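Planner and Perception Notes: Reaching Into Round Openings
October 24, 2024

The Vurnel stack moved to a new whole-body reach planner with the December branch cut in view, and most of the work since the last newsletter has gone into one skill: getting an arm through a circular opening and back out with a garment. The task is written up in the tracker as drum-reach. This item covers what changed in the planner, the opening detector and the log tooling, and what is still open.

Planner

The old planner treated an appliance as a box with a hole cut in it. Collision checks against the hole were done with a mesh, and the mesh was slow enough that we capped the number of candidate paths. Grarno, the new planner, replaces the mesh with an analytic ring and a cylinder behind it. The ring has a center, a normal, an inner radius and a compliance flag. If the flag is set, light contact between the forearm and the ring is allowed up to a force limit set per task. Rubber gaskets get the flag. Glass and sheet metal don't.

With the analytic ring, Grarno samples 1000 candidate paths per request, and the median planning time on the bench machine is 136 ms. The previous release took 280 ms on the same requests with a much smaller sample set. Both numbers are for the arm and torso together, with the feet fixed.

Foot placement is chosen before the arm plan and is not revisited. This is a known weakness. When a basket is on the floor between the robot and the machine, the stance solver has to keep the feet behind it and the arm has to make up the distance. The solver now takes the basket footprint as a hard keep-out and scores stances by remaining elbow range at the ring. If the best score is under threshold, the request is rejected before any arm planning starts, and the reject reason is written to the log. Older builds returned a generic timeout here.

Perception

The ring pose comes from Fodor, our opening detector. It fits an ellipse to the dark boundary of the opening and solves for the pose using a known radius. Stacked machines gave it trouble: two round features, one above the other, with similar edge contrast. A closed porthole in tinted glass scores nearly as well as an open drum. We added a depth check that samples inside the ellipse and compares it with the surrounding panel. Tinted glass returns poor depth, so a missing reading now counts as "closed" and the candidate is dropped.

An open door is handled as a separate obstacle. Fodor reports it as a disc with a hinge side, and Grarno inflates it by a fixed margin. The margin is conservative and does cost some reachable volume on the hinge side.

Fabric detection at the rim is unchanged. It still misses small items when the gripper covers most of the item, and the grasp state then falls back to finger current alone. Anyone writing a behavior on top of drum-reach should read grasp_state_source before trusting grasp_state.

Log tooling

Povby, the replay viewer, can now load planner requests next to joint traces and overhead or side video on one time axis. Requests can be filtered by reject reason. We ran the full regression set of 2661 stored requests through it, and the results are in the shared folder with the config used. Two things came out of that run. First, wrist yaw limits were being read from the wrong side of a mirrored arm model, and that is fixed. Second, a share of the rejected stances were rejected only because cables had been segmented as floor obstacles. Cable masks are now a soft cost for the stance solver. They remain a hard constraint for stepping.

Open items

The hand that isn't reaching is held in a fixed posture beside the body. It should be used for balance, and the controller interface for that exists, but no gains have been tuned. The drop motion to the basket still uses the old planner and a hand-set release height. Ring compliance limits are set by hand as well, and we would like them read from the appliance description file. Patches for any of these are welcome on the usual branch. Please attach a Povby session to each one.

To pick up the changes, update the workspace, rebuild the planner package and delete the cached ring models. Stale caches load without an error and give a radius of zero.
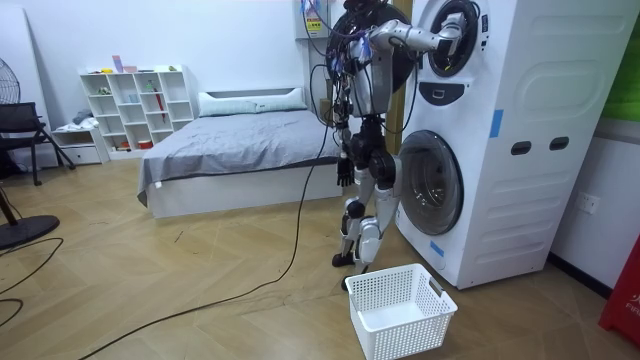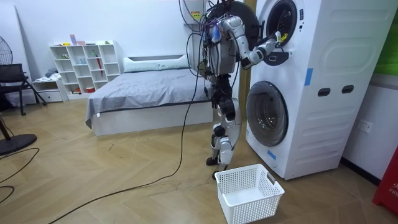

Drum-reach at the stacked washer-dryer: gripper in the upper opening, basket on the floor in front of the feet.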